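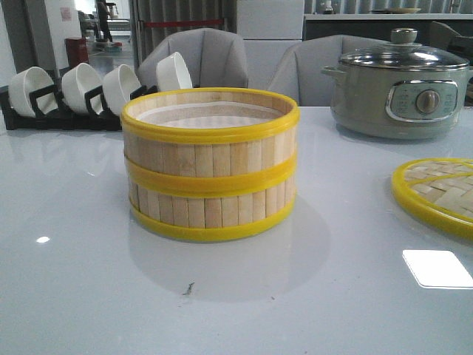

The steamer open, its lid at the side of the table, before a run at Culto's kitchen cell.

Most of the work on the Culto kitchen cell is done with the arm switched off. Huiling Shao looks after it, and her mornings start with a cloth, a steel rule and a bamboo steamer.

The cell has one job at present. The arm has to pick up the woven lid, carry it over and set it down square on the basket. It has been asked to do that 1637 times since the cell was put together in March, and Shao keeps a log of every attempt that went wrong. There are 277 entries. She sorts them by cause, and the longest column is headed "rim".

"The lid is light and it gives a bit," she says. "If the fingers close too hard the ring goes oval, and then it won't sit. Too soft and it slides."

The grip setting she uses now came from Behrouz Arabzadeh, who built the controller at Wenditz. He spent two days on the phone with her while she changed one value at a time. They settled on a slow close, a short pause and a second, smaller squeeze. The finger pads are silicone and wear smooth at the tips. Shao swaps them after 18 hours of running and writes the date on the old pair before it goes in the drawer.

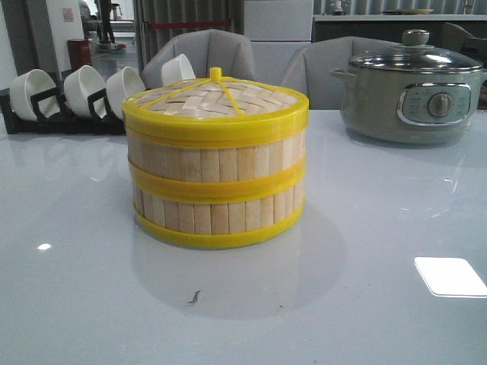 Lid on. The bowls and the electric pot keep their places on either side of the steamer.

The table is harder to deal with than the lid. It is glossy, and the ceiling lights show up in it as bright patches that the vision software used to take for objects. Anqi Xue fixed most of that by masking the worst areas and retraining on pictures taken under the same lights. Shao still checks the camera against a printed grid each morning, which takes 15 minutes if nothing has been knocked.

The racked bowls and the pot are not handled in this task. They are there so the arm has something to keep clear of, and the safe zones drawn round them in the software have to be redone whenever either is shifted.

Next on the list is a new wrist bearing, ordered from Oltau. Shao can hear the old one on the downward stroke. She expects the change to take an afternoon, and the grid check will have to be done again afterwards.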